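4. Premier essai : ranger des gobelets

Bon, soyons francs : une machine qui débarrasse toute seule la table du petit-déjeuner, je n'y crois pas encore (Elaheh Moradi, chez Gakora, est plus optimiste que moi !). Mais quelques gobelets couchés, ça se tente.

1. Étalez une nappe. Je la prends à motifs exprès, c'est plus dur pour la reconnaissance.
2. Couchez quatre récipients devant la pince, dont deux qui se touchent.
3. Ouvrez les doigts à fond, puis réglez la force sur 200. À 3000, j'ai fendu un bord en plastique…
4. Commencez par les récipients isolés et gardez le petit tas pour la fin.

Note : chez moi, un gobelet appuyé sur un autre fait encore rater une prise sur deux. Relancez l'étape 3, ça suffit souvent.

Attention : écartez les fils électriques avant de lancer un cycle, et gardez la main près de l'arrêt.
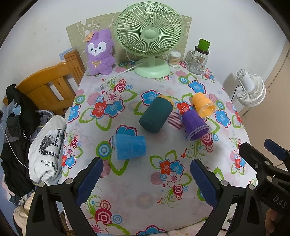
Fig. 4 – Quatre récipients couchés sur la nappe à fleurs, pince ouverte.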